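**Ticket:** tall white unit, glass door not staying shut
**Site:** Emside, back kitchen
**Opened by:** Els Aerts
**Assigned to:** Gerrit Van Damme
**Status:** open, waiting on parts

---

**6 Jan 2024, Els**

Hi Gerrit, me again, sorry! The big white one with the glass door is acting up. You push the door closed, it feels closed, you walk off, and when you come back it's sitting open by about the width of a finger. It did it twice before lunch and then once more while Ward was standing right next to it, so at least I have a witness this time.

Things I've tried so far:

- Wiped down the seal all the way around with warm soapy water and dried it with a tea towel. There was some sticky stuff along the bottom (jam? syrup? I didn't investigate).
- Took everything off the door side of the shelves in case something was poking out and pushing against it. Nope.
- Slid a strip of paper in the door and pulled. Top corner grips fine, bottom corner lets the paper slide right out with no resistance at all.
- Checked the floor with the little level from the drawer. It leans forward a tiny bit, and I'm guessing that doesn't help.

I didn't touch the feet because the last time I did that we had a puddle, and Tatiana still brings it up.

Door glass is in one piece, no chips or cracks that I could find. I went over it pretty slowly with my fingertips.

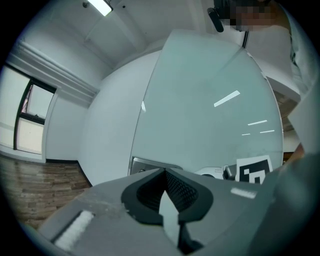 *Glass door, with the steel plate down near the bottom.*

There's a small dark screw or fitting at the left end of it, and I'd love to know if it's something I'm allowed to tighten or if it's holding something I'll regret. I put a screwdriver near it, lost my nerve and went and made coffee.

**Later, same day, Gerrit**

Leave the plate alone for now please. Could you turn the front feet out a half turn each, so the whole thing tips back a hair? Do it with the unit empty. Then do the paper strip again, bottom corner, and tell me what you get. Also, how long is it open before anybody notices?

**Els**

OK, feet done! Ward held it steady and I did the turning, and there was no puddle (please pass that on to Tatiana). The level now says it leans back, just barely.

Paper strip: better, but I wouldn't call it good. It drags a little at the bottom now where before it fell right out. Top is the same as it was.

As for how long it's open, no idea, anywhere from a minute to most of lunch. I've stuck a note at eye level that says PUSH TWICE and so far people are pushing twice, so bless them.

One more thing I noticed while I was down on the floor: the seal along the bottom feels harder than the rest. The top part squishes when you pinch it and the bottom part kind of doesn't. Could it just be old? Thảo thinks it came over with us from the Claeys building, so it's had a life.

**Gerrit**

That sounds like the seal to me. Hard at the bottom and soft at the top would match your paper test. I've asked Noltaneo for a price on a new one. They'll want the height of the door opening and the width, inside edge to inside edge, in millimeters. Measure twice.

**Els**

Measured it three times, I don't trust myself with millimeters. Width is 600 on the dot. The height I'm less happy with, I got roughly 1000 but the tape kept bowing in the middle, so I'll get Ward to hold the other end on Monday and send you a proper number before you order anything.

Until then we're keeping the milk and the cream in the small fridge, and only drinks and jars go in this one. Note is still up. Please keep the ticket open!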